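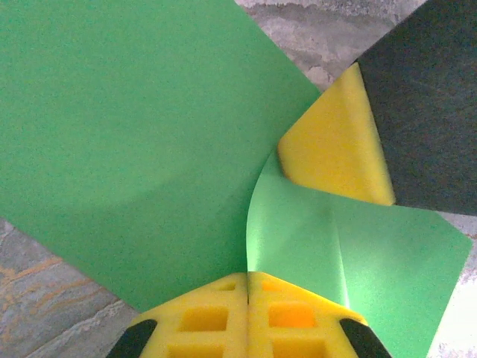
About Plidgate

Welcome, and thank you for wandering over to this page, which tends to be the one people read with a cup of coffee after they've already looked at the class prices. We're a small school for evening and weekend learners, and we teach sewing, mending, bookbinding, paper crafts and a little basket weaving when the reeds come in on time. We live at 1016 Escobar Street, upstairs from what used to be a piano showroom, and if you come in by the side door you'll still find the old brass sign for deliveries.

How we got started

Plidgate began as a mending circle. A few neighbors met in a borrowed dining room to patch jeans and turn collars, and at some point more people were sitting on the stairs than at the table. We rented our first real room that April. It had terrible light and a radiator that knocked all through the winter session, and we loved it anyway (we still talk about that radiator). Bookbinding came along in the second year, when one of our sewing students asked if the same waxed thread would hold a notebook together. It does, pretty well, though we've since switched to linen.

The name comes from the lane behind that first building. Most people put an extra "e" in it when they write to us, and the mail gets here all the same.

What our classes are like

Classes are kept to 8 people so that everybody gets a turn with the teacher and nobody waits forever for the good scissors. Most courses run six weeks, one evening a week, starting at 7 p.m. and finishing whenever the last seam is pressed or the last cover is under its weights. You don't need to bring anything to the first meeting. If you already have a favorite thimble or a bone folder that belonged to your grandmother, please do bring it, because we'd love to see it!

Beginners are very welcome, and we mean real beginners, the kind who have never threaded a needle and are a bit embarrassed to say so. We start with running stitch and simple folds and go slowly. People who have been at it for years usually join our open table, where you work on your own project and ask for help when you get stuck. The open table has its own long-running conversations about zippers, tomatoes and whether anyone ever finishes a quilt.

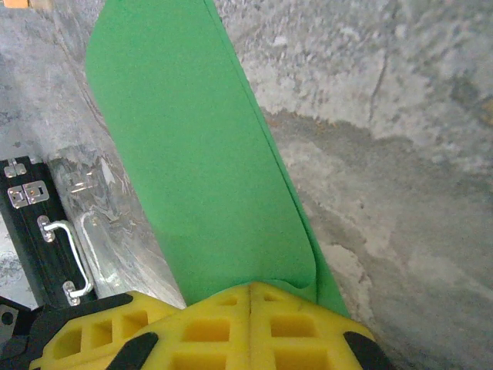
One parent wrote to us after the spring session that her daughter now checks the hems on everything in the store before she'll try it on, and that shopping takes twice as long as it used to. We've kept that note on the corkboard by the kettle. Children's classes are for ages seven and up, with a grown-up staying in the building, and the grown-ups often end up at the open table themselves.

Where our materials come from

We buy our thread and most of our cotton from Gruna, a little wholesaler we've dealt with since the dining room days, and our binding board comes from Situm, who are kind enough to cut it to our odd sizes. Neighbors bring us fabric, too. We're grateful for every bag, though we do ask you to call first, as our closet has its limits and we've been known to find curtains in the bathtub. (Yes, there's a bathtub. It came with the lease, and it's wonderful for soaking reeds.)

Scholarships and swaps

Every session we hold one place in each course for somebody who couldn't otherwise come. You don't have to fill out a long form for it. Send us a couple of lines about what you'd like to learn, and we'll write back. We also trade classes for work now and then, mostly sharpening, shelving and washing aprons.

Come and see us

The studio is open to visitors from late afternoon until class begins. Ring the bell at the side door and give us a minute to get down the stairs.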